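Household Gadgets and Automation > General chat

Can any of them do the washing up yet?

Posted in February by damp_tea_towel

I'll set out my position so you can all be rude about it. I have been promised a robot that does chores since I was small enough to be made to do them. I now own a house, a dishwasher with a grudge, and a Vuvik floor cleaner that cost me £845 and spends its evenings trying to mate with the fringe of the hall rug.

My brother-in-law works in the packing shed at Findness and says they've got arms there that never stop. Fine. When does one of them come round and empty my draining rack?

-----

grommet_and_sons, 7.40am

It doesn't, is the short answer. I fit and service the things at Brellenley. An arm on our line puts the same lid on the same tub all day long and is brilliant at it. Move the tub two inches and it puts the lid on the conveyor with enormous confidence.

Your draining rack is different every night. That's the whole problem.

-----

PorridgeEngine, 8.15am

That was true ten years ago, grommet. Plenty of arms find the tub for themselves now. Ours has a camera over the bench and couldn't care less where you leave things.

-----

grommet_and_sons, 8.22am

Couldn't care less where you leave TUBS. Leave it a colander.

-----

PorridgeEngine, 8.31am

Why would I leave it a colander, I make bearings

-----

damp_tea_towel, 9.02am

I would leave it a colander. I would leave it a colander with a bit of spaghetti stuck through it, a glass lid and the good knife pointing upwards. Those are the working conditions.

-----

slowcookersue, 12.10pm

Went to the Sydorenko open evening last year and watched one fold a towel. It was a lovely fold. I had time to drink a cup of tea, eat a biscuit and read the leaflet on both sides. The man said it managed 100 towels between faults and I said how long does that take and he went to find somebody.

I'd still have one. I don't care if it takes all night. I'm asleep, it can take as long as it likes.

-----

grommet_and_sons, 12.48pm

Sue that's the first sensible argument for them I've read on here. Speed matters on my line and hardly at all in your kitchen. What does matter is it doing something daft at 3am with nobody up to press the red button.

-----

pelmet, 1.05pm

My teenage son does something daft at 3am and there's no red button on him either.

-----

PorridgeEngine, 6.20pm

The bit people miss is how much practice goes on in simulated rooms before anyone risks real crockery. You can drop a simulated mug 3045 times and the only cost is electricity. I spend too many evenings looking at this stuff, and the sort of job it's all pitched at is very ordinary: dishes and a bit of fruit on a flat surface, a couple of baskets, an arm at the back. The last of these three is the view straight down, with the fingers at the red dish.

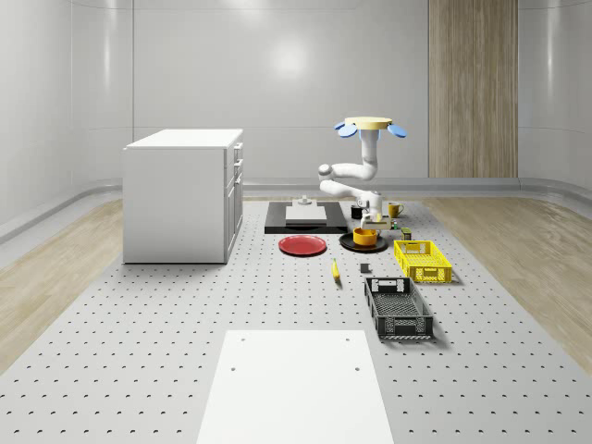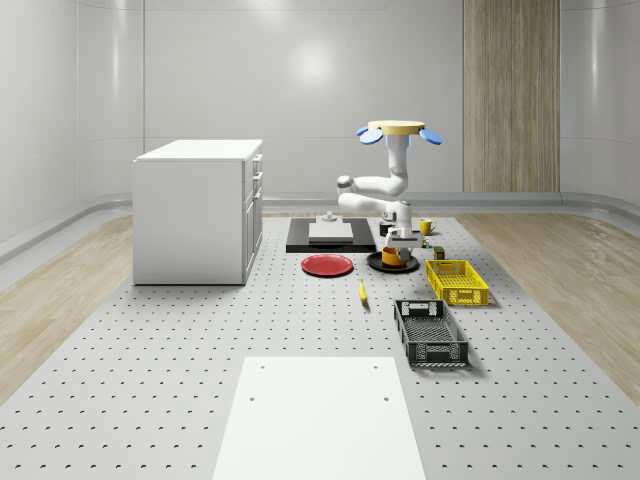
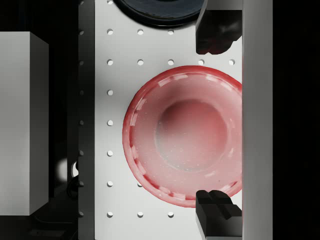

Where I'd agree with grommet is the gap between that and an actual sink. Suds, steam, the cat. But I'd put money on a plain table being cleared by a machine well before I retire, and I'd call that a chore. Clearing the table was my chore, I got pocket money for it.

-----

grommet_and_sons, 6.44pm

Nice clean room. Send it round to mine after a roast and we'll talk.

Serious point though: picking a thing up is maybe half of it. Then you've got to put it down somewhere sensible, the right way up, without nudging its neighbour. I've had more call-outs for bad placing than bad picking. The grip was fine, the arm just let go a touch early and there's your yoghurt on the floor.

-----

slowcookersue, 7.03pm

My late aunt let go a touch early all her life and she was still allowed in the kitchen.

-----

damp_tea_towel, 9.30pm

So to sum up the expert view: yes if it's a lid, possibly if it's a table, no if it's a colander. And a towel if I'm prepared to wait.

I've done the washing up myself. The Vuvik has got itself under the sideboard and is asking for help in what I think is Dutch.

-----

pelmet, 9.41pm

Hold the button down for two seconds, it goes back to English. Won't get it out from under the sideboard though.

-----

Contact the moderators | © Household Gadgets and Automation forum | Back to top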